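Sim bench notebook, Duslow cabinet task, February

Picked up the run that died overnight. The task is the long drawer on the Nendetti sideboard: right arm to the bar handle, close, pull, let go. Left arm is supposed to stay parked. The batch was set for 1,000 episodes and stopped itself at 810 when the force limit tripped three times in a row. I'd have stopped it earlier. Going back through the log, the first bad contact is at episode 529 and nothing after that looks right to me.

The trip message is the usual unhelpful one: "wrist load over limit, right". No joint fault, no planner error. The planner thinks it reached the handle every time.

First thing I did was replay 529 with the wrist view on.

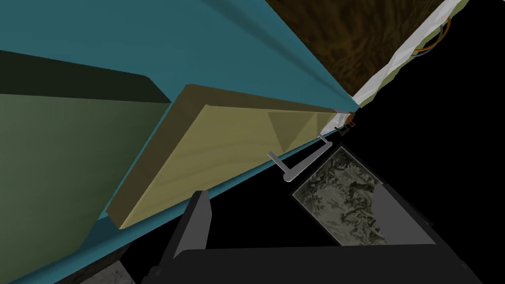
Contact force climbs before the fingers are told to close, so something is being pushed on during the approach. The grasp pose in the log is fine when I check it against the handle frame by hand. The collision mesh is another matter. The cabinet was re-exported from Pitetti's asset set just before the batch, and the handles came through as one convex lump each, with no gap behind the bar. The fingers can't get round a handle like that. They lean on it until the limit goes.

That doesn't explain episodes 1 to 528, which used the same mesh. Left that alone until after lunch.

15:10. Back on it. Stepped through a handful of resets with physics paused, head view only.
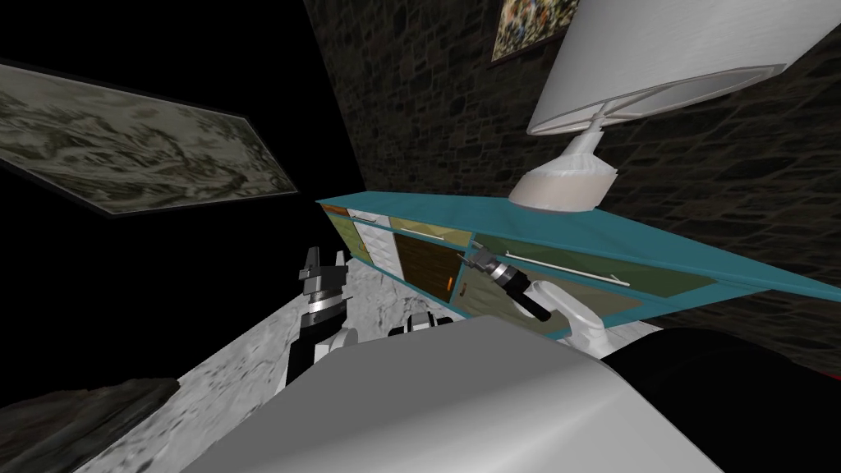
The reset routine picks a target handle by index, and the index order changed with the re-export. For the early episodes the seed file had the target written out by name, so the order made no difference. The seed file runs out at 528. After that it falls back to the index. So two faults on top of each other, and the first one was hidden because the early episodes only ran the approach and never asked for a close. My mistake, I wrote the seed file and forgot it was short.

Safety side, for whoever takes this to the real arm: the trip worked, but slowly. It took 64 control steps from first contact over the limit to a stop. In sim that costs nothing. On the Iwasaki arm it would be long enough to mark a cabinet front or hurt a hand. The filter on the wrist reading is far too heavy. Do not copy this config across until it's been changed – I've put a lock on the branch.

Changes made so far:
Handle meshes split by hand, bar and posts separate.
Target handle looked up by name in every episode, error out if the name is missing.
Batch stops on the first trip, no more three in a row.
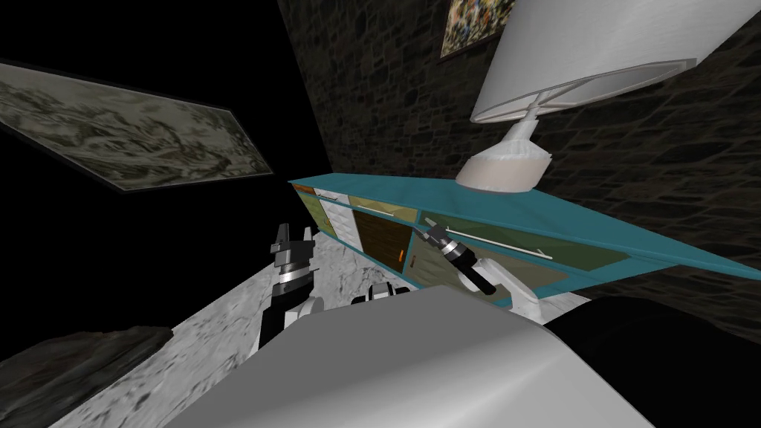
Head view, right gripper close to the long bar handle.

Still to do: shorten the wrist filter and measure the stop again, then rerun from 529 with the same seeds. Everything from 529 to 810 is to be thrown out, including the ones marked as a success. Also ask Pitetti whether the index order is meant to be stable between exports. If it isn't, the door tasks need the same fix.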